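Wornevley two-arm bench cell, 6 months in

Bought as a kit, set up in June. Short version: good frame, good rail, cable routing needs work. Long version, typing this between jobs so bear with me.

Assembly was a weekend. Front rail is the best part of the whole kit. Both arms bolt straight to it and you can slide a base over without tearing the rest down. Torque the plate bolts, run the arms for a day, torque again. Manual skips that second pass. Mine had crept by up to 2 mm on the right side.

Wrist cameras: fine once aligned. Fiddly to get there. We use hand tools and a roll of tape as targets becuase the shapes are easy to tell apart, and the pliers job is our real work anyway. 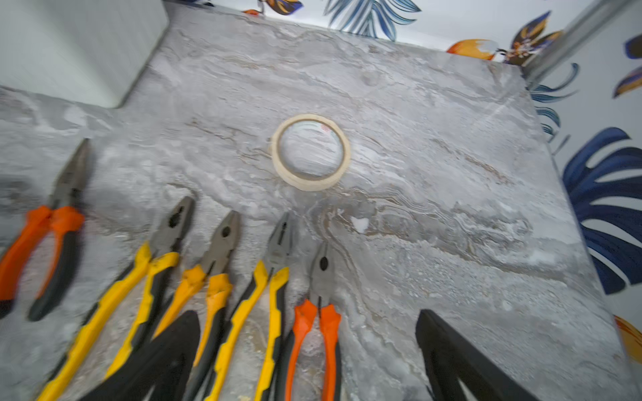
Anyway, alignment. Loosen the mount, don't remove it. Get both fingers showing in the view, snug one screw, check, snug the other. Takes me 30 minutes per arm, less if I haven't had to swap the cable. Redo it after any crash. I skipped it once on a Wednesday and lost the afternoon to bad grasps.

Cables are the weak spot. The stock loop over the wrist is too generous and wants to snag on whatever is near. Destness sells a shorter one, fits fine, costs more than it should. Strain relief at the base is basicaly a zip tie and good luck.

Fingers wear. Check the pads every week, wipe the dust off, replace as a pair. Spares from Hedmont took forever to show up, order early.

Marble pattern floor sheet was my choice, so was the jungle wallpaper. Both wipe down ok. Wire baskets are also not in the kit. Get some, hang them off the aluminum, keeps the small stuff off the floor of the cell.

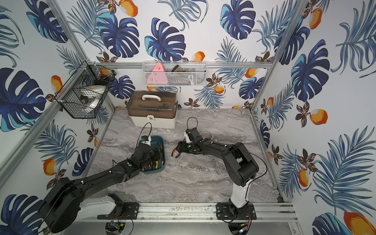
Both arms on the front rail, left one in the tool tray.

Other gripes. Control boards ship with no cover at all, you're on your own there. Support answers but slow. Hex keys in the box are junk, rounded one the first night.

Would I buy it again? Yeah, at the sale price. Full price I'd look hard at the Mughal cell first. 4 stars, would be 5 with decent cables.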